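Durnby Rolling Kitchen Cart, three months in

I went back and forth on this cart for so long that my sister Lindiwe Fourie finally ordered it for me, ha. We have one short run of counter and it fills up in five minutes flat, so I wanted something I could park next to the stove and shove out of the way at dinner. The Durnby was the cheapest one with a real butcher block top (the Fesivby I liked better was sold out in every color but orange).

Assembly! The box says it holds 64 pieces and mine had them all, plus two spare bolts. The instructions are only drawings, and step four shows the shelf rails upside down, so I built the bottom half twice. Put the wheels on before you tighten the legs. I did it the other way and had to loosen everything again.

The top is lovely, nice and thick, and it took mineral oil really well. I gave it two coats before using it and one more since. Beet juice came out with lemon and salt. The drawer is my one real gripe, it sticks on the left side unless you pull from dead center, and a long rolling pin won't fit in it. I rubbed some candle wax on the runners and that helped a little.

With the toaster and the bread bin moved over to the cart, I have my counter back for bottle making and all the other stuff that goes on in there.
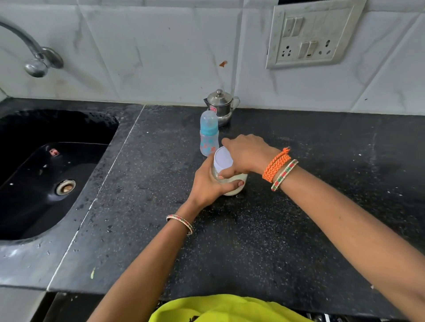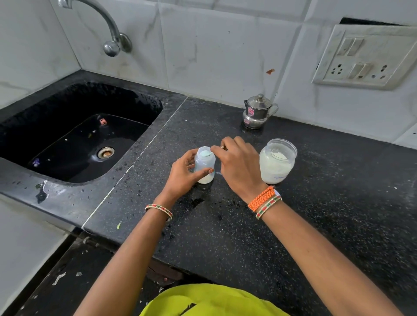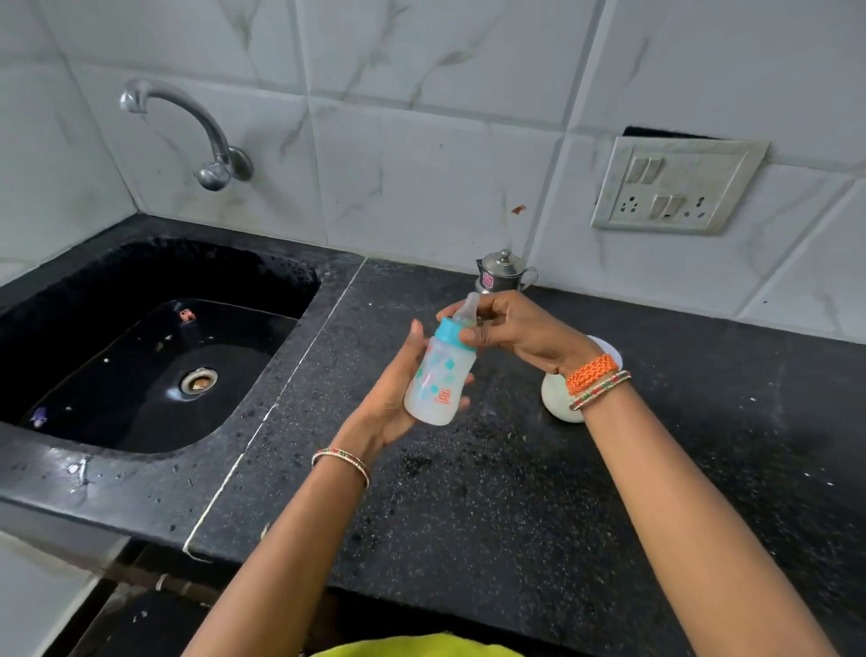
Bottle duty at the black speckled counter.

Back to the wheels. Two of them lock, and they lock hard, so the cart stays put when I knead on it. They roll fine on tile but they hate the strip between the kitchen and the hall, and I have to lift the front end over it every time. My neighbor Rüdiger swapped his for bigger rubber ones from the hardware store and says they went straight on, so I might copy him in May.

The towel bar came a bit loose after a few weeks (I hang way too much on it) and one turn with the hex key fixed it. The lower shelf takes my Dutch oven and the big stockpot with no sagging so far.

Would I buy it again? Yep, for the top alone. Four stars, and it would be five with a better drawer.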